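### 3.2 Faserabrieb in Abhängigkeit von Beladung und Wasserstand

Die Freisetzung textiler Mikrofasern beim Waschen im Haushalt wird in der Literatur überwiegend anhand einzelner Waschgänge mit fabrikneuer Ware beschrieben. Für die vorliegende Untersuchung wurden Polyesterstrickwaren der Qualität Doletti verwendet, die vor Versuchsbeginn 3 Waschzyklen ohne Probenahme durchlaufen hatten. Die Konfektionierung erfolgte mit Ultraschallschnitt, um den Eintrag loser Kantenfasern gering zu halten. Als Waschmittel diente eine flüssige, enzymfreie Formulierung ohne optische Aufheller.

Die Versuche fanden im Textillabor Jotville statt. Je Beladungsstufe wurden 12 Waschgänge gefahren; die Schleuderdrehzahl blieb in allen Läufen konstant. Das Ablaufwasser wurde vollständig aufgefangen, homogenisiert und in Teilproben von 2.000 ml über Glasfaserfilter abgesaugt. Frontlader begünstigen wegen des niedrigeren Flottenverhältnisses grundsätzlich eine stärkere Fallmechanik, während der hydrodynamische Anteil der Beanspruchung zurücktritt.

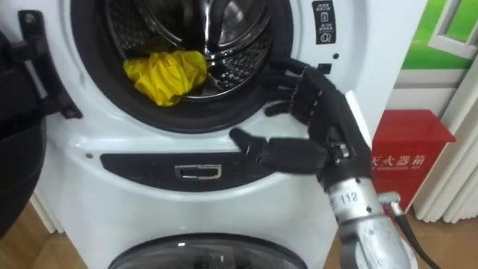 **Abbildung 3.** Frontlader mit geöffneter Trommel; schwarze Türmanschette am Rand der Trommelöffnung.

Führt eine höhere Beladung zwangsläufig zu mehr Faserabrieb je Kilogramm Textil?

Bezogen auf die Trockenmasse nahm der Abrieb mit steigender Beladung ab. Bei voller Trommel ist die Fallhöhe der Einzelstücke begrenzt, und das Flottenverhältnis sinkt, sodass pro Masseneinheit weniger Wasser durch das Gestrick bewegt wird. Die absolute Fasermenge im Ablauf stieg dennoch an, allerdings unterproportional.

Die Auszählung erfolgte lichtmikroskopisch nach dem Verfahren von Ciobanu, wobei Fasern mit einer Länge über 3.000 µm gesondert erfasst wurden. Diese Fraktion trat fast ausschließlich bei der niedrigsten Beladungsstufe auf und wird auf das Herauslösen ganzer Filamentabschnitte an den Nahtzugaben zurückgeführt. Kürzere Bruchstücke zeigten keine vergleichbare Abhängigkeit.

Eine systematische Unterschätzung ist durch Rückhalt im Laugenbehälter und in den Falten der Türmanschette möglich. Zwischen den Stufen wurde daher ein Leerlauf mit filtriertem Wasser durchgeführt und dessen Filterrückstand der jeweils vorangegangenen Stufe zugerechnet. Die Auswertung der Blindwerte erfolgte mit der Software Clukine; die Korrektur ist in allen angegebenen Massen enthalten. Der Einfluss der Wasserhärte wurde nicht variiert und wird in Abschnitt 4.1 behandelt.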